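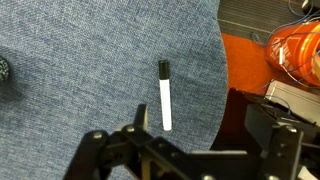
工单 249：会议室软垫椅座面墨迹及白板笔遗落

状态：已关闭
类别：家具与耗材
优先级：低
提交人：Sewwandi Fakir
处理人：Obaidul Wanigasekara
抄送：Kanako Murakami（采购）
地点：Lesari 楼 106 室
涉及物品：蓝灰色织物软垫椅；黑色笔帽白色笔杆白板笔

问题描述

106 室的一把蓝灰色软垫椅，座面前沿有一处黑色墨迹，长度与指甲相当。同一把椅子上放过一支白板笔，黑帽白杆，平放在织物上，笔帽盖着。室内白板笔槽里缺黑色笔。上一场会议结束后没有人报失。提交人要求确认三件事：墨迹是否由白板笔造成；能否在不拆座套的情况下清除；白板笔今后放在哪里，避免再落到椅子上。

环境信息

面料：混色机织布，蓝、灰、米白纱线混织，座套不可拆。采购记录中的型号为 Muvel 会议椅，标签在座板底部。
白板笔：Palaniappan 通用款，酒精型墨水，圆头。
白板：搪瓷面，墙装，笔槽长度不足，最多并排放四支笔和一个板擦。
同室其他椅子：座面未见墨迹。

处理记录

09:10　Obaidul Wanigasekara
接单。椅子已移出会议桌，靠墙放置，椅背贴纸条“待处理”。请勿使用湿巾擦拭，部分湿巾含酒精，会使墨迹向四周扩散。

09:25　Obaidul Wanigasekara
检查白板笔。笔帽扣合正常，按压有卡位感。取下笔帽，笔头未开叉，在废纸上书写，出墨连续。将笔帽朝下静置，观察是否渗漏。笔杆尾端无裂纹。

09:55　Obaidul Wanigasekara
静置结束，笔帽内壁干净，未见积墨。初步排除盖帽状态下漏墨。剩余可能：有人开着笔帽把笔放在椅面上，之后再盖回；或墨迹来自另一支笔，与本笔无关。

10:20　Ebere Balogun
补充一点：上周六 106 室借给培训班使用，当时板面写满了字，用的是黑色和红色。椅子是否在那之前就有墨迹，我这里没有记录。培训班离场检查表只列了桌面、白板、窗户、空调，没有座面这一项。

10:40　Obaidul Wanigasekara
收到。时间点无法确定，不再追查来源，转入清洁。

清洁测试

测试位置选在座面底部折边，该处平时看不到。

测试一：清水，白棉布轻压。白布无颜色转移，面料无掉色。
测试二：中性洗涤剂稀释液，同样轻压。白布无蓝色转移，干后无水圈。
测试三：异丙醇，棉签点涂，停留 5 秒后用干布吸走。棉签上无染料颜色，面料纹理无变化。

三项均通过，可以在座面上操作。

正式处理

1. 用软毛刷沿纱线方向刷去浮尘。织物表面有细小纹理，灰尘与墨混合后更难清除。
2. 棉签蘸异丙醇，从墨迹外缘向中心点压。不要来回擦。
3. 每点压一次，立即用干白布按住吸取，换一块干净的布面继续。
4. 重复至白布上不再出现黑色。本次共 6 轮。
5. 中性洗涤剂稀释液点压一遍，清水点压两遍。
6. 干布吸水，室温晾干。不使用吹风机，面料下方为海绵，局部加热可能造成座套起皱。

14:30　Obaidul Wanigasekara
面料已干。正常站立距离看不到墨迹。贴近看，有两三根米白色纱线略偏灰，蓝色和灰色纱线无差异。继续加溶剂收益不大，停止处理。手摸表面无发硬。

14:45　Sewwandi Fakir
看过了，可以接受。纸条已撕，椅子放回原位。还有一个问题没有答复：白板笔放哪里。笔槽放不下，大家写完就随手搁在最近的椅子上，坐下时才发现。这种情况不止一次。

15:05　Kanako Murakami
库存里有 Balow 磁吸笔盒，白色，可容纳六支标准直径白板笔。106 室白板为搪瓷面，可以吸附。直接领用，不走采购。

15:30　Obaidul Wanigasekara
笔盒已装，位置在白板右下角，盒底与笔槽平齐。满载后上下拉动未滑落。遗落的那支黑色笔放回盒内，与蓝、红各一支同放。板擦留在原笔槽。

追加问题

15:50　Tove Kvaran
其他会议室是否也按此处理？105 室的椅子是同一种面料，白板是玻璃面。

16:05　Obaidul Wanigasekara
玻璃白板需先确认背板是否带磁。普通磁铁在较厚的玻璃上吸力不足，笔盒装满后会下滑。105 室先不装，请另开工单。清洁步骤可以沿用，但仍需先在折边处测试，同色面料不一定是同一批次。

16:10　Tove Kvaran
明白，另开。

结论

墨迹来源：未确定。送检的白板笔在盖帽状态下不漏墨。
座面：已清洁，残留轻微，不影响使用，不更换座套。
白板笔：功能正常，继续使用。
收纳：106 室加装磁吸笔盒一个。
检查表：离场检查增加“座面及椅缝”一项，由 Ebere Balogun 更新模板。

备注

若同类墨迹超过一天未处理，异丙醇轮次会增加，浅色纱线的残留也会更明显。发现后请直接提交工单，写明房间号和椅子位置，不要自行喷洒白板清洁剂。白板清洁剂中的表面活性剂不易从海绵中漂净，干后容易留下一圈浅色痕迹，比原来的墨点更大。

油性记号笔不适用以上步骤。不能确定笔的类型时，先在废纸上写一笔，连同笔一起交到服务台。

16:40　Ebere Balogun
模板已更新，新版放在 106 室门后的文件夹里，旧版已抽走。

16:45　系统
工单状态由“处理中”变更为“已关闭”。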